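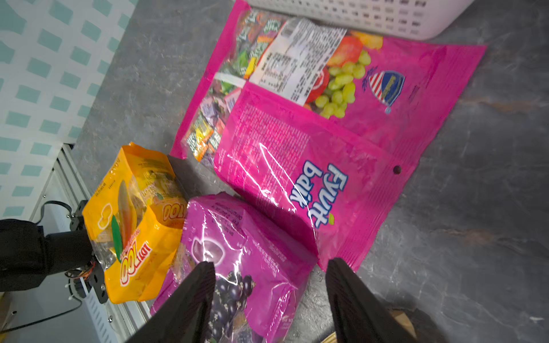 Page 6 of 24

Sweets of the Pantry Shelf
Trikach Collection of Everyday Packaging

The Trikach Collection holds about 200 confectionery wrappers and bags, presented by Kanokwan Inthanon. This section of the gallery is given to fruit and bright color.

Candy bags on gray marble. Blackcurrants decorate the magenta-purple bag, and a mango slice with a green leaf appears on the yellow-orange LOT 100 pouch. The hot-pink bag carries the name Fyutt bak in white and blue.

The LOT 100 pouch has a transparent window - a feature of particular interest to students of package design. The hot-pink bag retains its small round hang hole.

Bags may be viewed by appointment in the Bruvby Reading Room. Requests should be addressed to Kamol Nakpan, Collections Office, by 4th December.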